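8/12/21

Rain again, so no digging at Hemness until the pit drains. Spent the day in the Derach store going through the trays from January. Most of it is horse and bison, badly broken. One drawer was marked as elk but at least two of the pieces are cave bear, a heel bone and part of a jaw with the canine gone. I moved them and changed the cards.

Tray 429 took the whole morning. It holds almost 70 scraps of rib and none of them join. I gave up at lunch and put it back.

After that I measured the bear teeth from Trimenel. The molars are very worn, flat in places, so these were old animals. I want to compare them with the ones from the Nikzad cave, but the list they sent has only 3 lower molars on it and no lengths. Wrote to ask for the rest.

The glue for the big thigh bone has not come. Four weeks now. I can't turn the bone over until the crack near the knee end is filled, so it stays in its sand box.

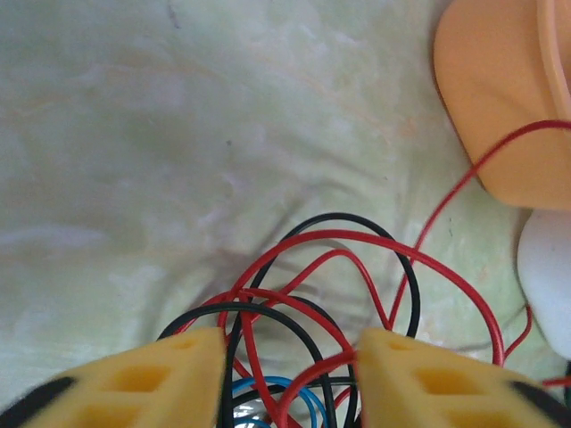

Green cloth, a little wrinkled.

Home by six. Boots still wet from yesterday. If it stops raining tonight I will go up and look at the pit cover first thing, then finish the teeth. Need pencils and more small bags.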